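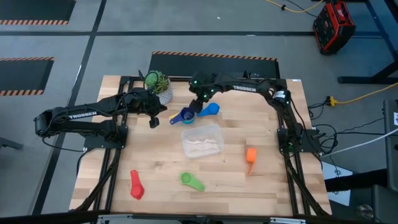 Figure 1. Two-arm cell with the measuring-scoop set, June.

Equipment Plan and Spending Status: Two-Arm Bench Cells
Submitted to the Ocampo program office
Reporting period ending June

1. Status

The first cell is in use. Cells two and three are specified but not ordered. Spending to date stands at 41 percent of the equipment line. The remainder is committed on paper to the two further cells and to spares, subject to the approvals requested in section 5.

2. Present configuration

The cell consists of a butcher-block wooden table with a Trossen arm mounted on a base plate at each side. Black rails run front to back on both sides of the table, with a third across the back. Current task material is a set of measuring scoops in several colors and a clear plastic container. The scoops are inexpensive and are charged to consumables. A potted succulent arrangement stays on the table as a fixed background object and carries no budget line.

Work in the period was limited to grasping and sorting scoops by color. Pouring was deferred to the next period. Scoops lying flat on the wood remain the hardest case for the gripper fingertips, and the plan for replacement fingertips in section 3 follows from this.

3. Purchases planned

3.1 Arms. Four arms are needed for cells two and three. We propose buying the same model as in cell one. A quote for a lower-priced arm was obtained from Vadby, but it would require a second set of base plates, a second spares kit and separate control software. The saving on purchase price is lost within the first year.

3.2 Fingertips. 24 replacement fingertips, in two profiles. The thinner profile is intended for scoop handles. Panard will machine both from our drawings. Lead time is 8 weeks from receipt of order.

3.3 Power and cabling. Cell one runs from an extension cord on the floor, with arm cables looped beside the table. This is acceptable for one cell. For three cells we have budgeted a fixed power drop at each table and covered cable runs. Trorix has quoted for the installation. The quote excludes floor repairs.

3.4 Tables and rails. Two tables to match the first. The rail assemblies can be cut from existing stock, apart from front brackets.

4. Schedule and usage

Cell one logged almost 400 hours in the period. At that rate the first arm service falls in the next period, and the cell will be down while it is done. We would prefer to have cell two running before then. That depends on the arm order, which has the longest lead time after the fingertips.

The power work has to be finished before cells two and three are placed. Trorix can start on any Monday with two weeks' notice.

5. Approvals requested

Release of funds for four arms.
Release of funds for the Panard fingertip order.
Permission to move the unspent travel allowance to power and cabling.

6. Open items

The Vadby quote lapses at the end of the period and will not be renewed unless the program office asks for it. Floor repair cost is not yet known. Spares for the gripper housings are priced but have not been added to the budget table, pending a decision on whether one kit can serve all three cells.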